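Vostis Fruit Packing Set – read me first

Version 2, updated 14 June 2025

What is in this set

Vostis is a small collection of recordings about packing fruit on a white table. The activity is simple: fruit goes between a clear tray and a clear bag. We chose it because everybody has done something like it at home or in a shop, and still it is not easy to describe well.

The set has 16 sessions. They were prepared at Prorkimdale, and the written notes were added later by the Otitz group. Each session has its own folder with the recording, a short note and a list of the fruit used.

The fruit

All fruit was bought from the same market stall, Thepsuriya, in the morning before a session. We did not wash or polish it. Small marks on the surface were accepted, but cracked or broken pieces were put aside. One piece of fruit can appear in more than one session, so please do not treat every piece as new.
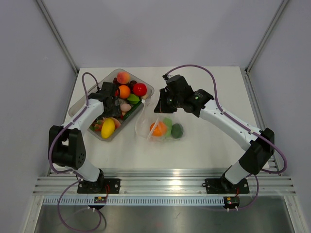
Fruit that became damaged during the work was replaced, and the note of the session says when. In the November sessions the choice at the stall was smaller, and you will meet the same kinds again and again.

Tray and bag

Both are plastic and transparent. This makes the borders hard to see against a white table, and our annotators often disagreed about where the bag ends. When two annotators disagreed, we kept both answers. The bag changes its shape a lot – please do not expect one outline to fit for a whole session.

Words used in the notes

"in tray" – the fruit rests inside the tray
"in bag" – the fruit is fully past the opening of the bag
"on table" – the fruit touches the table only
"between" – none of the words before fits

Known problems

In 7 sessions the fruit list was written after the packing, from memory, and it may miss a piece. Two sessions have no list. The field "colour" was filled by eye and you should use it with care.

Changes from version 1

Spelling of fruit names is now the same in all folders. The word "between" is new. Old notes used "other" for this.

Corrections are welcome – please write the session number in the subject line.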